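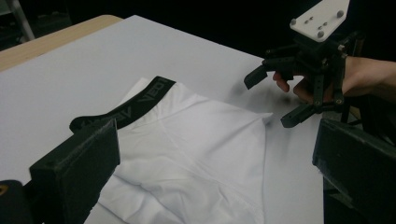
Elastic waistbands, part 1. I have graded textile returns for Zela for 4 years, and the most common complaint after color bleed is "the elastic went." That covers several different failures. Notes follow.

An elastic band is two systems: the stretch yarn (usually spandex, sometimes natural rubber) and the cover yarn (polyester, nylon or cotton) that limits how far the stretch yarn can go. Most people blame the first. The second fails too, mostly by abrasion along the fold.

Terms. "Growth" is the extra length left after a band has been stretched, held and released. "Modulus" is the force needed to reach a given stretch. A band can keep its length and lose its force. Customers call both of these "loose" and they need different entries on the return form.

Heat does most of the damage. Spandex tolerates a warm wash well enough. A hot dryer, cycle after cycle, does not do it any favors. Natural rubber is worse and also dislikes body oil, sunlight and copper.

Chlorine bleach is second. It attacks spandex directly and the band goes yellow before it goes slack. On a black band you get no yellow to warn you, so feel for a gritty texture when you stretch it close to your ear. Broken filaments crackle.

Fabric softener is third and gets more blame than it has earned. It leaves a coating. The coating affects absorbency in the body fabric far more than recovery in the band.

Home check, which Ratih Rahman taught me when I started: mark 100 mm on the relaxed band with two pins. Stretch until the band resists firmly, hold for a minute, release, wait another minute, measure again. At 104 or under I pass it. Above that I log it as growth.

Do it 3 times on different sections. The section next to the seam always reads stiffer because the stitching restrains it. Do not average that one in.
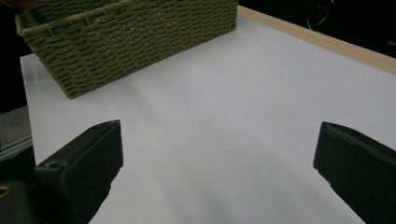 Storage. Folding a band flat is fine. Stretching it over a hanger clip for a season is not. Rubber bands stored in a hot attic will crack whether anyone wears them or not.

Last August I pulled 261 returns and sorted them by cause. Heat damage led, then stitching. Bad elastic from the mill was the smallest group. Hazel Lindgren at Achterberg ran the same sort on their stock and had stitching first, but they use a chainstitch and we use a coverstitch.

On stitching: if the thread has less give than the band, the thread snaps first and you hear it when you pull the garment on. The band itself is usually fine. Restitch with a narrow zigzag and textured nylon thread in the looper or bobbin.

Replacement. If the band is sewn directly to the body, unpick it, cut new elastic a little shorter than the old one measures, quarter both pieces, match the quarter marks and stretch evenly between them. If it sits in a casing, open a gap at the back seam and thread it through with a safety pin.

Width matters more than brand. A band narrower than its casing will roll, and no amount of tension fixes that.

Part 2 will cover leg elastic and fold-over binding. Send care label questions to the Emum thread, I answer them there.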